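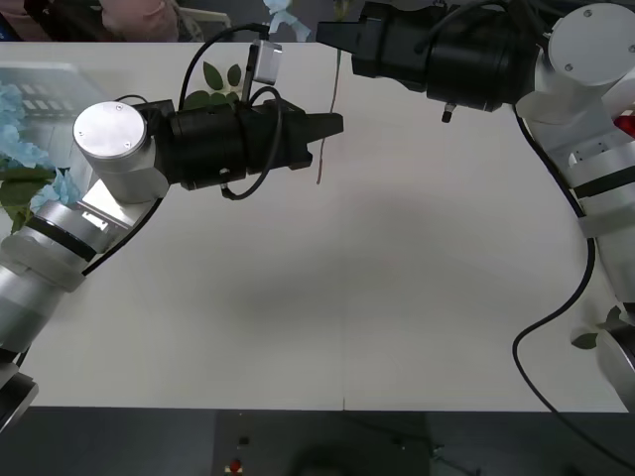 Andor Mészáros wrote in to ask whether the gripper cables on a two-arm cell can be redone without homing both arms again. They can, as long as power stays on at the controllers and no joint is moved by hand during the work. If either condition fails, home both arms before the first run.

Cable slack on a Trusonel pair

Tools: hex keys, side cutters, a soft pencil, six new cable ties.

1. Jog both arms to the service pose, grippers facing each other over the table with a clear gap between them. Set speed override to 11 percent.

2. Press the stop on the pendant. Leave the controllers on.

3. Start with the left arm. Loosen the clamp on the lower link until the cable slides through with light finger pressure. Do not take the clamp off.

4. Pull cable toward the gripper until the loop at the wrist measures 300 mm along its outer edge. A shorter loop goes tight when the wrist turns past 60 degrees. A much longer one can catch on the jaws.

5. Mark the cable with pencil where it enters the clamp. Tighten the clamp and check that the mark has not moved.

6. Repeat on the right arm. Any spare length goes toward the floor, outside the reach of both grippers. Tape it down at the table edge if the cell runs overnight.

7. Release the stop. Turn each wrist to both limits at low speed, one arm at a time, and watch the loop.

8. Run the paired test at low speed, then at normal speed. Stop if a cable touches the opposite gripper.

At Ranatbridge we check the pencil marks every 900 cycles. A mark that has crept more than a few millimeters means the clamp liner is worn. Replace the liner; tightening the screw further will crush the cable jacket.

Step 4 was revised in June after a correction from Jolán Kun. The earlier version measured the loop along its inner edge.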